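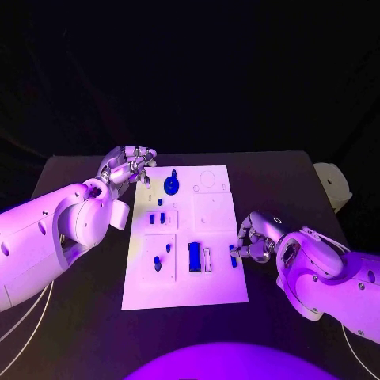
3.2 Layout of the practice boards

A practice board is a flat panel with small controls fixed to it, the kind that get turned, pushed or slid many times a day on cabinets, heaters and garden taps. We like them very much as a study object. A board fits on an ordinary table, costs little to build, and packs a surprising range of hand movements into a space no larger than a serving tray.

The Wurari set grew out of drawings first shared by the workshop at Celby, and by May it had reached 16 layouts. Figure 4 gives one of them, a white board with controls mostly in deep blue. The round knob near the top edge has a small upright post on it, so it can be taken hold of in more than one way, and the little peg just below and to its left is a much finer target. The upright tab over on the right-hand side calls for a fingertip. We were delighted by how much the neighbors of a control matter! A knob that seems easy when it stands alone becomes a different thing when a peg sits close by and the fingers have to find room.

Figure 4. One white board of the Wurari set, lying flat on a dark gray tabletop under magenta-violet light.

Color was settled early. In the Bañez version of the boards every control had its own color, and people told us they were finding parts by color alone and paying little attention to shape. Keeping most controls to one deep blue brought shape back into play – a knob has to be known as a knob. Lighting we left free on purpose, and sessions were held under white, warm and strongly tinted lamps.

Over 50 adults tried the boards, giving 3893 logged attempts on single controls. Each session covered eight layouts in shuffled order, with a short rest halfway. Attempts were scored with the Sosik checklist, which records the first point of contact, the grip used and any neighboring part touched along the way. The last item was added after our pilot, where brushing against a nearby peg was common enough to deserve a line of its own. Section 3.3 describes the scoring in full, and the spacing between controls is taken up again in Section 5.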